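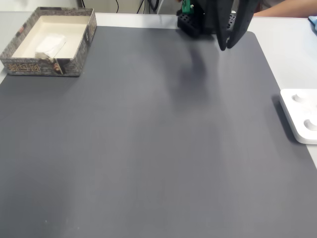 Fingers open over the mat, box tray at the back left.

About > Who we are > The September fault

Murkach. Small firm, one long room over a tyre place in Prisance. We make table-top robot arms pick up soft things and put them where they're meant to go. Cloths, wipes, tissue, pouches, the stuff that folds up and slides off. Hard things are mostly somebody else's job and they're welcome to it.

Started by Huệ Bùi, who still does most of the finger design and all of the shouting at cables. The rest of us came from packing lines, a school workshop, one from a laundry. No sales team. If you ring, whoever is nearest picks up, and if the arm is moving they may ring you back.

We keep getting asked about the fault, so it's going on this page instead of in a PDF no one opens.

What went wrong

Short version: the arm told us it was holding something when it wasn't.

Longer version. Our control software is called Clotport. It closes the fingers, reads how hard the motor is working, and decides from that if there is something between them. With a block of wood, easy. With a thin bit of cloth there's hardly any difference between cloth and no cloth. So we had set the limit very low, to catch the thin stuff. Too low. A bit of drag in the finger joint was enough to count as a grip.

The first place it showed up was at Vitale, a firm who fold and bag cleaning cloths and had one of our arms on the end of a bench. They'd had it since the spring and it was doing well. Then in September the bags started coming through empty. Not all of them. The log said every pick was good. Of 900 picks in that run, 200 were marked as held with nothing in the fingers, and we only know that from somebody at Vitale sitting down and going through the bags by hand. Sorry again.
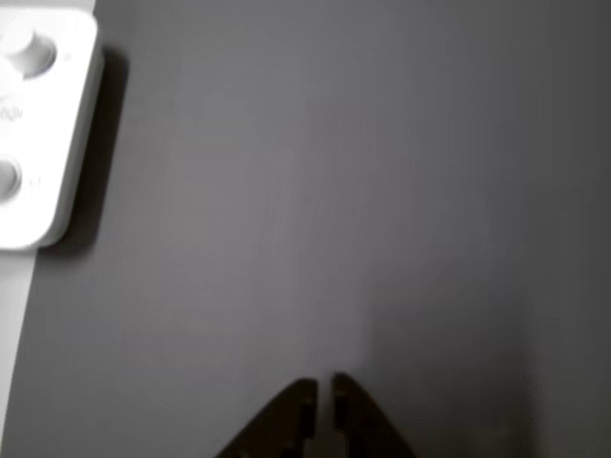
Fingers nearly shut, bare mat in front of them.

Empty bags are a nuisance. The second part is the bit that matters more.

When Clotport thinks it has hold of something it goes into what we called carry mode. Faster, and it ignores small bumps on the way, so that a cloth catching on a box edge doesn't stop the job. Fine when there's a cloth. But with a false grip you have an arm going at carry speed, not minding what it touches, and a person beside it who can see it's got nothing and thinks it is about to go back for another try. So they reach in to straighten the pile.

That happened. Knock on the wrist, a bruise, no break, back at work the same day. The arm did not stop on contact. It should have. We had told Vitale in writing that it would, and in normal mode it did, and we had never properly tested it in carry mode with empty fingers. No excuse for that one, it was on the list and the list was long.

What we did straight away

Rang Vitale, told them to switch off, and drove over. Then rang everyone else with an arm and said the same. 16 arms out in the world at that point, all of them off by the evening. Some customers were cross, fair enough. Two had not seen any trouble and wanted to carry on. We said no.

Took the Vitale arm home and ran it on our own bench till it did it in front of us. Took ages. It only really showed with the joint a bit worn, and our bench arm was to new to do it.

What changed

- Carry mode is gone. One speed near people, and the stop-on-touch is always live, whatever the software thinks is in the fingers.

- The grip check is now done twice, once at close and again after a small lift. If the 2 readings don't agree the arm opens, backs off and waits to be told.

- Every arm does an empty close at switch-on. Shuts on nothing, takes the reading, uses that as its zero. If the joint has got stiffer than it should be, it won't start. Yes this is annoying on a Monday. Leave it in.

- The log no longer says "held". It says what the motor read and what Clotport made of it, side by side, so a person can disagree.

- Joint wear is on the service sheet. It wasn't before.

All arms were back out on the new version by 25 Jun 2021, which was much slower than we promised. Parts, mostly. Also us. 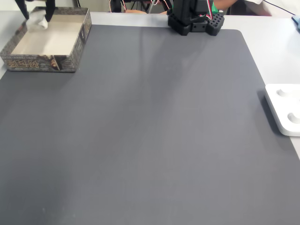
Gripper down in the back corner of the box, crumpled white cloth just under the fingers.

How we test now

Boring, on purpose. Grey mat, a box, a bit of something soft. Pick, lift, put down, over and over, and a person watching who has a say in whether it counts. The arm's opinion gets written down next to the person's. Where they differ, that try goes in its own folder and Huệ looks at it before anybody touches the settings. We used to change the settings first and look later. Bad habit, hard to shift.

We test with empty fingers as much as with full ones. Sounds daft for a firm that sells picking up, but it was the empty close that caught us out.

Crumpled is harder than flat, by the way. People expect the reverse. A crumpled bit gives the fingers plenty to shut on but you can end up with one thin fold and the rest hanging, and the reading jumps about on the lift. Still the thing we are worst at. If your job is all crumpled stuff, talk to us before you order, we may say no.

Working with us

We do a bench trial first, with your own cloths or pouches or whatever it is. Send a boxful, used ones please, new ones behave too well. You get the whole log back, bad tries included. If we put an arm in with you, we come and show everybody who works near it how to stop it, where it can reach to, and what it does when it is confused. Everybody means the people on the late shift too.

Already got one of our arms? Check the label under the base. If there's no blue dot, it hasn't had the update, so switch it off and ring us. We beleive we have got to all of them, but arms get lent and sold on and we don't always hear.

Visits are fine, most afternoons. Stairs are round the side, past the tyres. The bell doesn't work so knock loudly. Ask for Huệ if it's about fingers or the fault, anyone for the rest.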